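Drovville Tenants Get a Say on Laundry Room Hours

Posted 4th October

Good news for anyone who has ever stood in a basement hallway with an armful of damp towels, wondering whether it was too late to start the dryer. The Jafri Street apartments, here in Drovville, are getting new laundry room hours, and for the first time the people who live there were asked what they would like before anything was decided.

The question has been hanging over the building since July, when the old machines were taken out and the new ones from Skodby went in. The new washers are larger and a good deal quieter, which pleased just about everyone on the ground floor, but the posted hours stayed exactly as they had been for years. The door was locked at seven in the evening, and if you worked late, well, you did your washing on the weekend along with everybody else.

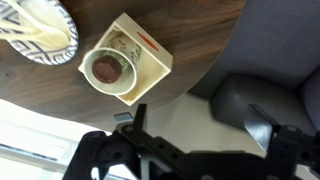
So a short survey went under every door, and the answers came back faster than anyone at the management office expected. Of the households that replied, 70 percent wanted the room open later on weeknights. A smaller group, mostly parents of young children and people on early shifts, asked for an earlier start in the morning, and a few kind souls wrote long notes in the margins about lint, lost socks and the light switch by the stairs (which has now been fixed, we are happy to say).

Prerner Property Services, which looks after the building, has taken all of this to heart. Starting next week the laundry room will open at 6 in the morning and stay open until 10 at night, every day, with the last wash to be started by 9. The apartments right above the room were asked separately, and they were perfectly agreeable so long as the dryers stop on time.
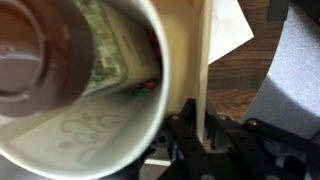

There is also a change in how you pay. The coin boxes are gone, and laundry cards can be picked up at the office for 2 dollars, with any amount you like added on top. A wash will cost the same as it did before. If you still have a jar of quarters saved up, the office will gladly take them and put the full value on your card, so please don't feel you have to hurry through them.

The new hours will be tried out through the winter, and the office would love to hear how they are working for you, whether you live over the laundry room or all the way up on the top floor. Notes can be left in the mailbox by the front entrance, or you can call extension 818 during the day and have a chat with whoever picks up.

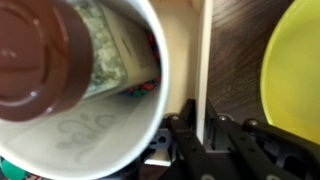
More Drovville News

Library book drop moves to the side entrance

Leaf pickup dates for the north end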